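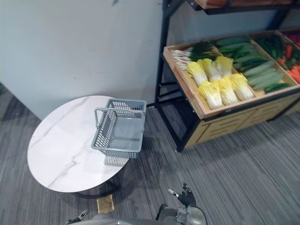 Search this site Enter keywords Go

Helpers wanted for the Modise build, Sundays at the Clastik shared workshop

We're a small and fairly chatty bunch who have been building a two-armed robot in our spare time, and we'd love a few more pairs of hands (and a few more opinions, within reason!). The job we've set ourselves is shopping: getting Modise to pick vegetables from a rack and put them in a basket without squashing anything. Cabbages, cucumbers, carrots, peppers, spring onions, the lot.

You needn't know a thing about robots. If you can solder, lovely, and if you can write a bit of code, lovelier still, but we're just as keen on people who'll steer the arms for an hour, set the vegetables out again and tell us plainly when the grip looks wrong.

There are 2 places on the wiring side and 11 for everyone else. Sessions run from 2 until teatime, and we ask for a month of Sundays if you can manage it, through to the end of May. It's unpaid, I'm afraid, though there's always cake.

First session is Sun 7 April. Ring the bell at unit 88 or leave a note in the Bidano tray by the door, with your name and which side you fancy.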